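When the Robots Came to the Key Room

Have you ever lost a key? Maybe you looked under the couch, and in your coat pockets, and then under the couch again just in case. Now imagine that keeping track of keys was your whole job, and that you had 373 of them to look after!

That is what the people in the key room at Koswood do. Koswood is a big place full of small workshops that people rent, with potters and bike fixers and a lady who makes puppets. Every workshop has a door, and some have a cupboard or a shed as well, and all of those need keys. The keys live on big rings with colored plastic tags, so that the people at the desk can find the one they want.

What the job used to be like

Elfriede Fröhlich has worked in the key room for a very long time, long enough to remember when the tags were made of cardboard and went soggy in the rain. In the old days she and her helpers spent every morning sorting. Keys came back in a heap, and somebody had to pick up each one, read the tag, find the right ring and put it back where it belonged.

It sounds easy, and for the first ten minutes it is. But keys are fiddly little things. Split rings (those are the springy wire circles you have to pry open with a fingernail) are hard on your thumbs, and after a whole morning Elfriede's hands ached so much that she had trouble opening her lunch box. In August, when lots of renters move in and out, the sorting could go on until the evening.

Doing a job with machines that used to be done by hand is called automation. You have probably seen some already, like the doors at the supermarket that slide open when you walk up to them. At Koswood, automation means robot arms.

Two arms are better than one

A robot arm is a bit like your own arm. It has joints that bend, and at the end, where your hand would be, it has a gripper. The grippers at Koswood have fingers that open and close, which is enough to pinch a tag or hold the edge of something flat.

Try taking a key off a key ring with one hand behind your back. Tricky, isn't it? The thing keeps swinging away from you! That is why the robots work side by side. One can hold on while the other gets close and does its part, and they each have a camera to help them see what they are reaching for. They are slow, much slower than you would be, and sometimes they drop things. Then a person has to come over, pick up whatever fell and set it up again.

It took a good deal of practice to get this far. The first 200 tries were mostly dropped keys, Elfriede says, and she got very good at bending down.

A big ring like the ones at the desk is flat metal with small holes punched around the rim. Little split rings go through the holes, and the tags hang from those in red, yellow, green and a pale purplish white. One robot's gripper has the big ring by its edge, and the fingers of the other are close underneath.
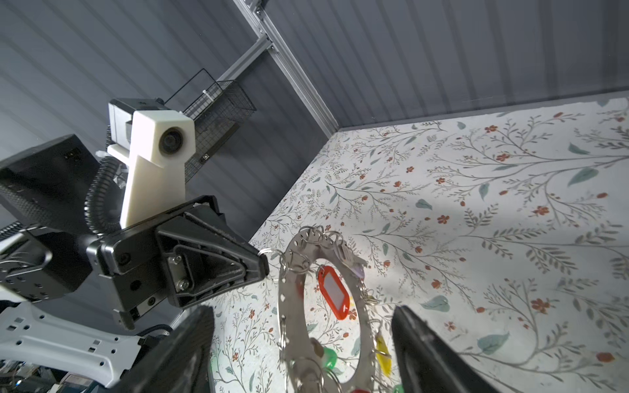

What do the people do now?

When the robots first arrived, some of the helpers were worried. If a machine sorts the keys, will there still be a job for me? It is a very fair question, and grown-ups ask it in lots of workplaces. The answer isn't the same everywhere. In some places there really are fewer jobs afterward, and people have to look for different work.

In the key room, everybody stayed, but their days changed. Elfriede spends less time sorting and more time at the front desk, helping renters who are locked out or have a key that sticks. One helper learned how to teach the robots new movements. Another checks their work every afternoon, tag by tag, and writes down any mistakes in a green notebook.

Not everyone likes every part of it. Sorting used to be the time for chatting, with all of them sitting at one table, and Elfriede misses that. So now they have a tea break together at three o'clock - and the robots have to wait until the cups are washed.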